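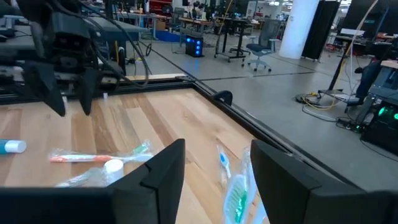
Ticket 533: Travel kit listing, weight shows as 0 and shipping quote is wrong
Opened by: Tala Zoubi
Product: Stustwood store plugin
Status: reopened
The weight field on kit listings goes back to zero every time I save. Single items keep their weight fine. Kits don't, and the checkout then quotes the lowest shipping rate no matter what is inside. The one I keep testing with is the overnight kit, the one that includes the wrapped toothbrush with the orange handle and a white tube with a teal-blue band. I type in 97 grams, hit save, reload, and it's zero again. Your help page says kit weights are "calculated automatically." From what, I'd like to know.

Reply from Boonmee Meesuk, support
Hi Tala, thanks for writing in. Please clear your browser cache, log out and log back in. This fixes most display issues.

Tala Zoubi
I did that before I opened the ticket and again just now. Still zero. I don't believe it's a display issue anyway. A display issue wouldn't charge my customers the wrong shipping.

Boonmee Meesuk
Understood. Can you tell me which version of the plugin you are on, and whether you import products from a spreadsheet?

Tala Zoubi
Version 54. Yes, I import through Henine, same as I did all of July, when the weights were fine. Before you ask, I made a new kit by hand with no import at all. Two items in it, both with weights. Saved as zero.

Boonmee Meesuk
Passing this to Anas on the product side.

Anas Obeidat, Aug 25, 2026
I can reproduce it. If the store unit is grams and any item in the kit has its weight stored in ounces, the sum fails and we save zero with no warning. Could you check the units on the items in that kit? They're under Inventory, More, Units.

Tala Zoubi
The tube is in ounces. I never set that. The brush is in grams. I changed the tube to grams and the kit saved at 97 and stayed there after a reload. So that's a workaround, but I have a hard time calling it a fix. What switched the unit, and how many other items did it switch?

Anas Obeidat
Possibly the last update, which reset blank unit fields to ounces. I'm still checking. We'll add a warning when a kit has mixed units.

Status changed to: resolved

Tala Zoubi
Please don't close this. A warning doesn't tell me which items were changed. I need a list, and I need to know whether the next update will do it again.

Status changed to: reopened
Assigned to: Anas Obeidat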